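# Display Lettering, Handout 2

Course leader: Sylvain Delorme. Room 176. 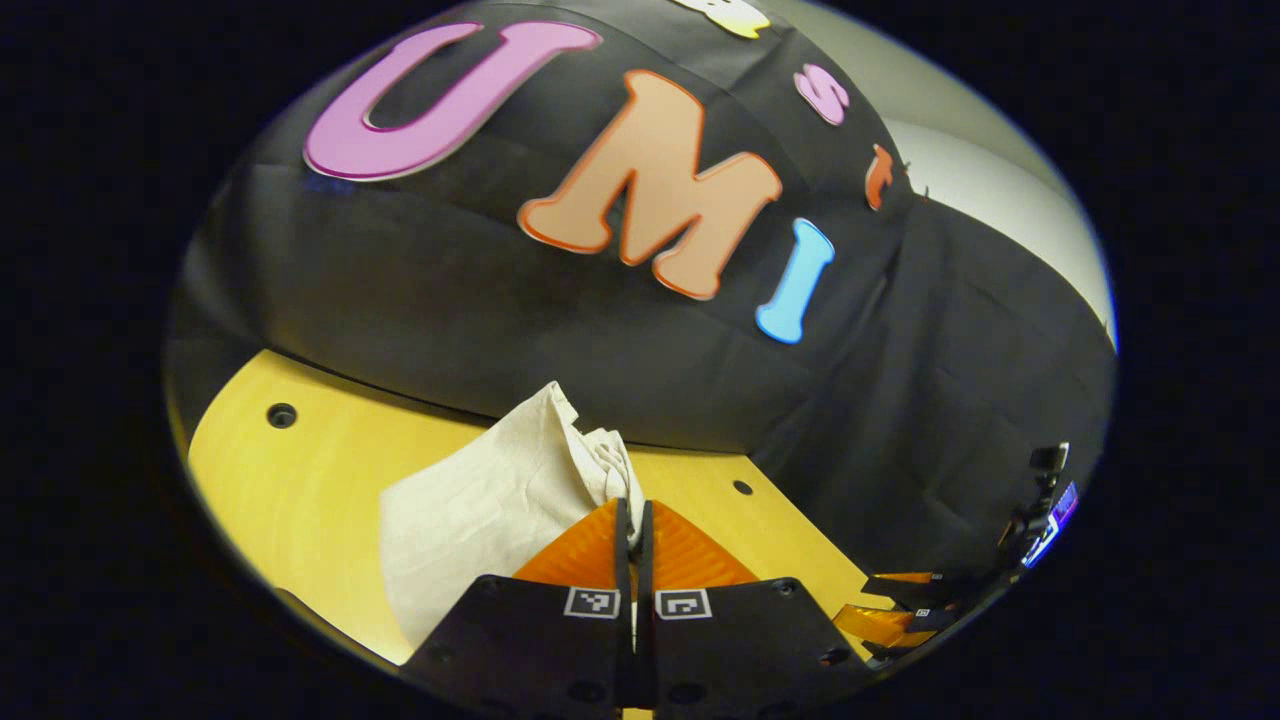 *Cutout letters on black fabric, behind the table.*

Pale colors are a good choice on a black cloth. The pink U, the peach M and the light-blue I can be read from the back row, and the outline on the U and the M makes their edges more clear. Small letters need more care, especially near a fold.

**Before you fix the letters**

- Hang the cloth first and let it rest for one night.
- Mark your line with chalk. It may be curved.
- Place the capitals, then the small letters.

**Homework:** cut 2 capitals and one small letter from colored card. Please read also the pages on spacing in the Ditine workbook. Questions go to Murray Rutherford, room 624.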